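Prendham Residents Board > Household > Washing at 30 or 40?

hagedorn_6
Our water here is very hard and pale clothes are going dull. I've been washing at 30 since August. Would 40 make much difference, or is it the powder?

Fividia
Powder, I'd say. Liquid has no bleach in it, so pale things grey over time. Pale yellows are the worst for it.

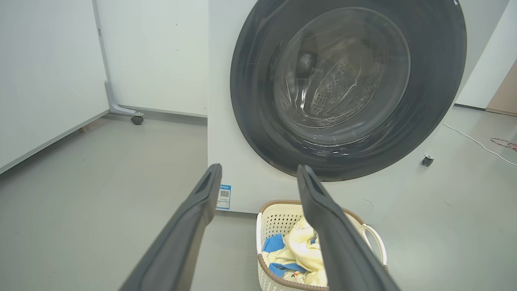 Sieglinde Rathjen
I don't agree about the powder. Mine left white marks on everything until I cut the dose and went up to 40. Hard water needs heat.

Fividia
Hard water needs more powder - the box says so. Around 500 g of soda crystals lasts me 4 weeks.

hagedorn_6
Will try 40 first, then the crystals.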